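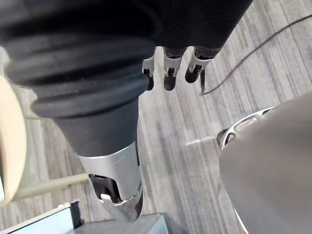

Thin black cable on a pale floor: hide it, change it or lift it?
Forum: Floors, Cables and Small Repairs

lolla_corner
Posts: 22

Good evening to all. I have a question which is maybe too simple for this forum, but I have read the older threads and I did not find my case.

Our workroom has a very pale floor. We chose it in October and we are happy with it, the room became much lighter. But now every dark thing on it is visible from the door, and the worst one is the cable. It is a thin black cable, it comes from the socket side of the room and goes to the place where I work. On the old brown floor I did not see it for years.

It is also a little dangerous. The cable does not lie flat everywhere. In some places it makes a curve and stands up from the floor, and my foot catches it.

I see three possibilities. First, a flat cover glued on the floor. Second, to buy the same cable in white. Third, to bring it along the wall and come down from above. What would you choose? I do not want to drill into the floor, and the landlord (Popescu Rentals) wants every change in writing.

marten_k
Posts: 2,258

Do not glue anything on a new pale floor. I say this as a person who did it. The strip came off without a problem, but under it the floor kept its first color and the rest had changed with the sun. Now I have a clean line across my living room like a parking space.

Go along the wall. It costs you more cable and one afternoon.

tristbridge_anna
Posts: 341

I do not agree with marten_k completely. The sun problem depends on the material. In our flat in Tristbridge we have pale tiles, with a rubber cover over the cable for the fourth year, and the tiles under it are the same as the others. So first question to lolla_corner: what is the floor made of?

If it is tile, a cover that lies by its own weight is enough. It should have sloped sides, and you should be able to lift it for mopping.

lolla_corner
Posts: 22

Thank you both for the quick answers. It is carpet, a pale grey one. The seller told us it does not change with light, but he also told us it does not show dust, and I can write a long letter about this.

marten_k
Posts: 2,258

Carpet, then I repeat it with more force. Also be careful with rubber on carpet. Some rubber leaves a yellow or brown stain which you cannot wash out, and this is true for mats, furniture feet and cable covers. Please read the care sheet of your floor before you put anything with rubber on it.

quietdrawer
Posts: 67

Can I defend the white cable? Everybody jumps to covers and walls, but the first complaint was that the cable is visible. I changed two black ones to white at my desk and the room looks calmer. From the door you really must search for them.

tristbridge_anna
Posts: 341

A white cable on a pale floor is exactly the cable that I would not want. If a thing can catch my foot, I prefer to see it. My mother fell over a beige extension cord on a beige carpet. She was fine, but she was angry for a week, and she was right.

quietdrawer
Posts: 67

I understand, and I am sorry about your mother. But my cables go close to the wall, where no person walks. For the middle of the room you are right. I should have written this in my first message.

lolla_corner
Posts: 22

In my case a part of it is where we walk, so the white one is out, at least for that part. It is a pity, it was the cheapest idea.

Can somebody explain how to make the cable flat? It has a memory from the package. I straightened it by hand and on the next morning the curve was back in the same place.

oldsoltbridge
Posts: 509

About the curve. Unplug the cable, both ends. Put it in the sun on the windowsill or in a warm room for some hours, in long loops, with no tight turns. Then hang it from a door with a small weight, a clothes peg is enough for a thin one. Leave it overnight. Do not use the hair dryer, I know somebody will suggest it.

Many times the curve comes from a twist and not from the package. If you wind a cable around your elbow, every turn puts a twist in it. Hold one end, let the other one hang free and it will turn by itself until it is relaxed.

hazelbox
Posts: 118

I was going to suggest the hair dryer.

I used it on the lowest heat with a thick cable and nothing bad happened. With a thin one I would be more careful, yes.

oldsoltbridge
Posts: 509

"Nothing bad happened" is also what I would say about the times I crossed the road without looking. But it is your cable.

hazelbox
Posts: 118

Fair. To be useful also: for the part in the air, do not pull it tight. A cable that goes down from the wall to a table needs some slack at the bottom, so the plug does not carry the weight. I leave a soft curve, the length of my hand, and I fix the cable above it with a small clip on the table leg.

marten_k
Posts: 2,258

Agree with hazelbox about the slack. And measure along the real way, with a piece of string: up from the socket, along the skirting, around the door, down again. People measure the straight line over the floor and buy too short, then they add an extension and there is a new lump on the floor.

lolla_corner
Posts: 22

I measured with the string this evening. Over the floor I need 3 meters, along the wall it is almost double. There is also the door, and I do not see how to pass it. Above the frame it would be very visible in black.

quietdrawer
Posts: 67

Above the frame is the place for white! No foot goes there. If your door frame is white, a white cable in a narrow channel disappears almost completely.

tristbridge_anna
Posts: 341

With this I agree. White on the wall is fine for me. Only ask the landlord if the adhesive channel counts as a change. Ours wanted a photo before and after, and then he did not look at them.

One more idea, if you can move the furniture. Could the work table go to the socket side? Then the cable does not need to cross anything.

lolla_corner
Posts: 22

We thought about it, but the light is much better where it is now, and this was the reason for the pale floor also. I do not want to work in the dark corner for one cable.

So my plan is: white cable, channel on the skirting and above the door, clip on the table leg with slack. I wrote to Popescu Rentals and they answer in 30 days, if they follow their own rules. Until then I have the black one on the floor, but I did the hanging with the clothes peg, and it lies better now. Not perfect, there is still one place near the table where it lifts.

oldsoltbridge
Posts: 509

Turn that end a half turn in the direction it wants to go, then plug it in again. Repeat if needed.

marten_k
Posts: 2,258

And for these 30 days move it closer to the wall, also if it is not pretty. Channel goes up on a clean skirting only, wipe it the day before and let it dry.

lolla_corner
Posts: 22

I will do it on Saturday, when the room is free. Thank you for your patience with my English and my cable.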